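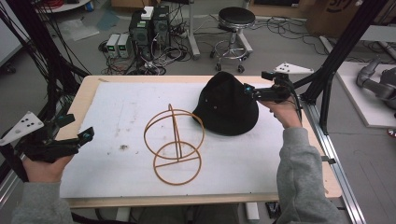 Two hand-held grippers at the table, with the wire stand and the black bucket hat between them.

Trying out a pair of hand-held grippers on soft goods

If you want to find out fast whether a gripper is any good, give it a hat. Boxes and blocks will flatter almost any pair of jaws, but a bucket hat folds, slides and swings around, and putting one on a stand takes both hands. I've used this test on every set that has come through our lab in Jiltivbridge, and I still look forward to it!

These steps compare two pairs of grippers, which I'll call by their shop names, Gadley and Jivora. Swap in whatever you have.

What you need

A table you can stand at comfortably
A sheet to cover the top
A wire hat stand
A soft bucket hat
Both pairs of grippers, with their markers fitted
A notebook

Step 1: Set up the table

Spread the sheet and pull it flat. A few smudges won't matter, but wrinkles will, as the jaw tips catch on them when you go in low. Put the stand near the middle and the hat beside it, crown up. Leave enough space to bring a gripper in from either side.

Step 2: Check the markers and cables

Look at each marker plate before you start. If one wobbles when you tap it, tighten it now. Then pick up both grippers and reach as far as you'll need to, left and right. Any cable that tugs should be moved before you record anything. I skipped this with the Jivora pair in February and threw out 37 runs, so please learn from me.

Step 3: Practice the pinch

Close one gripper on the brim and lift the hat straight up. Do it slowly, then at normal speed. You're feeling for slip, and for how hard you have to squeeze to stop it. Pinch too close to the crown and the brim folds over the jaw - it looks like a solid hold right up to the moment you try to let go.

Step 4: Do the full task

Steady the stand with the left gripper, low on the frame. Lift the hat with the right, bring it over the hook and lower it onto the top ring. Release the right gripper first. If the stand tips, you were pushing sideways, so come in from higher up next time.

Then swap hands and go again. This is my favorite part, and it shows right away if one gripper has a stiffer trigger than the other.

Step 5: Repeat and write it down

We do 300 runs per pair, spread over several sessions, because tired hands make every gripper feel bad. Note drops, tipped stands and re-grips separately. Oldřich Kadlec, who built our log sheet, also has a column for sore fingers, and it gets used.

What we found

The Gadley pair won on the brim pinch. Its jaws close more evenly, and thin fabric stays put with a light squeeze. Jivora was nicer on the wire, with a better feel for when you've touched it. Over a long session I'd take Gadley, but it was closer than I expected.

Next up are the Riedl soft pads, which fit both pairs with 2 screws. I'll add the numbers to the table at the bottom of the log once they're in.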